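The Sixteen

Derkement

Ghada Rizk came back to the lab in June to finish a paper that was already accepted. The paper said that two arms could empty a bin of pliers and stand them in a row, and that they did it better when the training runs included the mistakes a person makes and then fixes. The figure everyone liked said 1,000 runs. She had drawn it herself.

The reviewers had asked for one small thing, the list of runs that were left out. Toshio Kudo, who ran the lab, told her to write a sentence and be done.

She opened the storage folder to get the number for the sentence. There were 1,016 runs in it.

"Who cut sixteen?" she asked.

Toshio was eating noodles at the next desk. "The script did. Anything over the time limit."

"We didn't have a time limit."

"Then ask Osamu. It was his script."

Osamu Ishida had left in the spring for a job at Morikawa. Ghada wrote to him and got an answer before lunch. He said there was never a time limit. He had asked Reiko to mark the runs that looked wrong and the script had removed whatever she marked.

Ghada went down the hall to the arm room. Ming-te Siu was there, running the bin task for his own project. The pliers were piled in the white bin with their handles partly hidden, and the left gripper was over them. 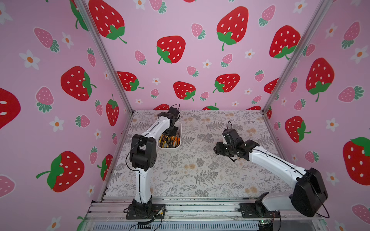
"Do you know where Reiko sits now?" Ghada asked.

"Upstairs. Kernov group." He kept his eyes on the arms. "Is this about the cut runs?"

"How do you know about them?"

"I trained on the full folder by accident. I didn't know there was a list. My numbers came out different from yours and I spent 2 weeks looking for the bug."

"Different how?"

"Worse," Ming-te said. "Slower, anyway. It gets everything into the row but it stops a lot. It goes over the pliers and waits there, and then it goes on. I thought the motors were getting hot."

Ghada pulled the other stool over and sat down to watch. Five pairs stood along the back by then, in a good straight line. The right arm had come down over the ones that were still lying in a bunch, and she found that she was holding her breath. 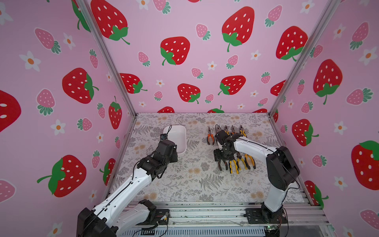 Reiko's Marks

Reiko Yokoyama had a desk by the window and a plant that needed water. She did not have to be reminded which runs they were.

"Those were mine," she said. "I drove them. All sixteen."

Ghada had expected her to say they were broken. A cable, a dropped frame, a gripper that had slipped on its mount. She had her pen out to write it down.

"What was wrong with them?"

"Nothing, they finished. Every pair ended up where it should." Reiko turned the plant a little in its saucer. "It was the week my father was in the hospital at Nakdale. I'd pick up the leader arms and start, and in the middle I'd be thinking about something else. So the arm would stay where it was until I came back. Ten seconds, twenty. Once it was more than a minute. Then I'd carry on."

"And you marked them."

"Osamu said to mark what looked wrong. They looked like me that week. I didn't want them in there."

Ghada wrote down: long pauses, operator. She looked at it and crossed out the second word.

"You should put them back if you have to," Reiko said. "I don't mind now. He's home. He's fine, he complains about the stairs."

They talked about the stairs for a while. Then Ghada went back down and asked Ming-te if she could use the rig for the rest of the afternoon with his model on it, the one trained on everything.

He loaded it and put 9 pairs of pliers out for her, and showed her the key that stopped the arms. Then he went to get coffee and didn't hurry back.

She ran it over and over and wrote the times in a notebook. The arms did the work in the order they felt like doing it. Some of the pauses were short. In one run there were three pairs in the tray, five in the row, and one by itself on the mat in front of the right gripper, and the arms held still so long that Ghada put her finger on the key. 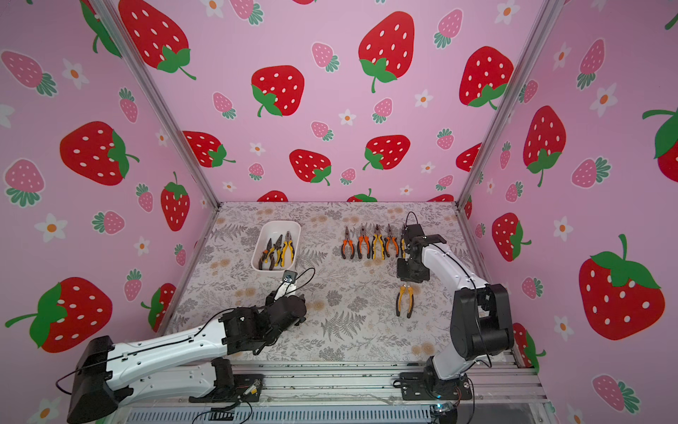 Revision

She did not press it.

The new sentence took her until evening, and it became a paragraph. It said that sixteen complete runs had been removed by hand because of long pauses, that a model trained with them also paused, and that it placed the pliers as well as the other one did but took more time. She changed the figure to show both. The line for the full folder was lower and she made it the same thickness.

Toshio read it standing up.

"It makes the result smaller," he said.

"A little."

"Does it say why she paused?"

"No. It says operator pauses."

He read it again, fixed a comma, and gave it back to her. She sent the file in and copied Osamu, who replied with a thumbs up, and Reiko, who did not reply.

When Ghada went by the arm room to return the notebook Ming-te had lent her, he was resetting the pliers into the bin for another run. He asked which model she wanted left on the machine.

"Leave mine off," she said. "Run the slow one."

He started it, and they both stood there with their coats on and waited for it to begin.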